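Against the clever kitchen

My sister-in-law has bought a tap that you turn on with your elbow. It came with a booklet. I read the booklet while she looked for the stopcock, and I learned that the tap has a rest mode, and that to get it out of rest mode you hold your hand under it for 3 seconds without moving. We stood there like people having their blood pressure taken. Then the water came, a good deal of it, and most of it landed on her shoes.

I have nothing against her tap in particular. She likes it, and she has arthritis in one wrist, so she has a better case than most. What I doubt is the larger idea behind it, which has been sold to us in one form or another since my grandmother was a girl: that housework is a problem waiting for the right object, and that once we own the object the problem will go away.

Look at what gets promised. It is always time. The advert says you will save 20 minutes a day, and shows a woman (still a woman, usually) reading a novel in a window seat. I have owned most of the things in those adverts at one point or another and I have never met the novel. I had a steam mop, made by a firm called Sarnar, that was going to change my floors. It needed filling, then warming up, then emptying, and the pad had to go in the wash on its own. I could have done the floor with a bucket while it was clearing its throat. It lives under the stairs now with the bread maker.

A friend of mine, Magdalini Konstantinidis, sold kitchens for six years in the Birnby showroom, before it was flats. She told me that people nearly always bought for a life they were about to start having. They would ask for the wide oven because of all the dinners. They wanted the pull-out larder because they were going to buy lentils in bulk. She would meet them in town a year later and ask how the oven was, and they would say lovely, and change the subject. She didn't think they were fools. She had the wide oven herself.

I'm told this is too gloomy, and that the washing machine was also a gadget once. Fair enough. I wouldn't give up my washing machine for any money. My mother remembered the copper and the mangle, and she didn't remember them fondly, whatever the heritage museums like to suggest. But the washing machine took a day of hard, wet labour and did most of it while you were in another room. I would like to hear what the self-opening bin takes off me. Lifting a lid, as far as I can tell, and in return it wants batteries.

And even the washing machine didn't hand over all the time it saved. My mother's family changed their shirts twice a week. Mine changed theirs every morning, and sometimes again before tea, and I did more loads in a week than she would have believed. Nobody sat us down and told us to be cleaner. The machine was there, so the basket filled. I suspect the same will happen with whatever comes next. Give a household a thing that hoovers by itself and before long a floor that was fine on Friday's standards becomes a disgrace by lunchtime.

The shops have noticed that a few of us are grumpy about all this, and have come up with something for us too. It's called simplicity, and it costs more. There is a range by Baldursdóttir, very plain, all of it the colour of porridge, and you can buy a dish brush from it that costs as much as a decent pair of gloves. The brush is nice. I've held it. But you are being asked to throw out a perfectly good plastic brush in order to own fewer things, and I can't make that add up however long I look at it. The magazines that praise it seem to be the same ones that praised the elbow tap the month before.

I went through my own kitchen drawers in October to see what I had used that week. I'll spare you the list. The short knife, the wooden spoon with the burnt end, the tin opener, a saucepan, a tea towel. The drawer below was full of things I had once been quite excited about, including a Kirnia egg slicer with a lifetime guarantee. I expect the guarantee will see me out. 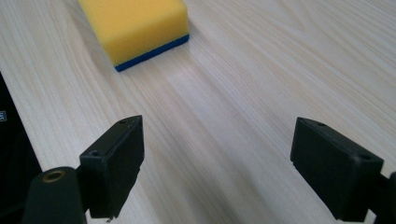

The things that last in a house tend to be cheap and a bit dull, and you don't need showing how to use them. They don't have a rest mode. When they wear out you get another from the corner shop and nobody asks you to register it. There is no money in writing about them, so hardly anyone does, and a person could read the home pages every weekend for years and come away thinking that other people had stopped needing them.

I don't want to make a religion of this. There is a kind of column, and I've been close to writing it, where the author discovers that scrubbing a pan by hand is good for the soul. I have scrubbed a great many pans and my soul is much as it was. It's a chore. Somebody has to do it, and in a lot of houses it is still the same somebody every night, and I'd say that matters a good deal more than what they do it with. If two people in a house can't agree whose turn it is, a dishwasher just gives them a new thing not to empty.

My sister-in-law rang last night. The tap has started coming on by itself when the cat walks along the draining board. The company has told her there is a setting for that, on page 6 of the booklet, and she wanted to know whether I had put the booklet somewhere when I was reading it. I think I left it on top of the fridge.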